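Ticket 358: Runs rejected by QA for "unsafe handling," nothing appears to be broken
Product: Grundotik two-arm bench cell, cable handling
Site: Toledo
Status: Closed (documentation), reopened, closed again 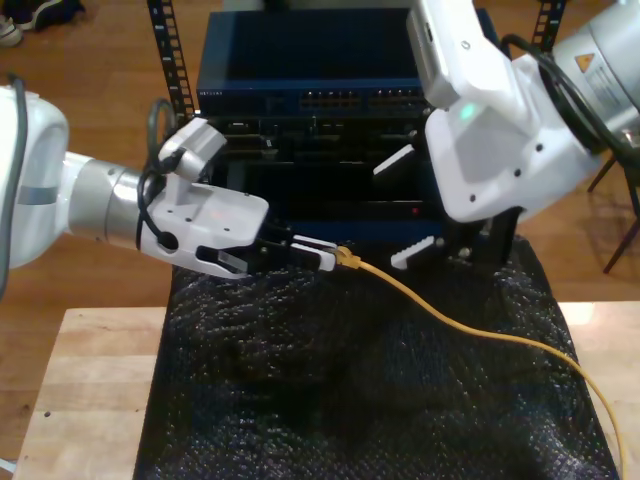

Symptom as reported: the Toledo bench loses a whole afternoon of patching runs in review. The arms behave. The logs are clean. The reviewer's note on every one of them reads "see handling rules," and the handling rules, when seen, run to 28 pages and disagree with themselves on page 9.

First reply, 8:40 a.m.
Please attach the log and confirm that the cell has been restarted. (We ask everyone this. It has helped once.)

Second reply, 10:15 a.m.
Restarted. Same rejections. The log is attached and contains nothing of interest, much like the last one.

Support, 11:05 a.m.
Compared the rejected runs with the rules. The relevant ones are:

Rule 4. Grip the plug by its body or boot. Never pull on the cable.
Rule 6. Leave slack. A cable under tension at the start of a run is a failed run.
Rule 7. One arm holds, the other waits with its fingers open until the handoff is called.
Rule 11. Both arms must be "engaged" at all times during a handoff.

Rule 7 and Rule 11 can't both be obeyed. The bench in Toledo has been following 7. The reviewer has been following 11. Each party is correct and has been for most of February.

Toledo, 11:30 a.m.
So which one do we break?

Support, 1:20 p.m.
Asked the Fleditz office, where the rules were written. Rule 11 came over from an older Nomeo checklist for carrying trays, where two arms share one load and letting go is a bad idea. Somebody pasted it in and changed "tray" to "cable." In that checklist "engaged" meant gripping. In ours it was supposed to mean powered, homed and not in a fault state. The word has been asked to do a lot.

Interim guidance, effective now:

- Follow Rule 7. The waiting arm keeps its fingers open and stays out of the holding arm's path.
- Two grippers on one plug only during the handoff itself, and at reduced speed.
- Don't close the waiting gripper on the cable to look busy. We found two runs where this was done to please the reviewer. It breaks Rule 4.
- Keep people's hands out of the cell until both arms are stopped. This was always the rule. It is on page 27, after the section on label fonts.

Toledo, 2:10 p.m.
Reran the set under Rule 7 only. Reviewer passed it. Reviewer would like it noted that the earlier rejections were "technically right." Noted.

Closed, 2:15 p.m.
Reopened, 2:50 p.m. by Fleditz: is the word "handoff" defined anywhere?
It is now. It starts when the second gripper touches the plug and ends when the first one has let go and backed off.
Closed, 4:30 p.m.

Follow-up: Rule 11 to be reworded in the next revision. Stop-and-reach rule to move to page 1. Label fonts to move to wherever label fonts go.

Comments (3)

benchrat: We had the same thing with the tray rules, only backwards. Our reviewer wanted the second arm open while it was carrying half a tray. You can guess how that went.

patchpanel_pete: More than 400 runs in our archive were marked under Rule 11. Do they get reviewed again or do we all just look away?

Support: They get reviewed again. Open a separate ticket, please.

Related tickets
Gripper reports "closed" with nothing in it
Page 9 missing from printed handling rules
Page 9 present in printed handling rules, please advise
Slack check fails on short cables

Contact Grundotik Support | Copyright Grundotik | Back to top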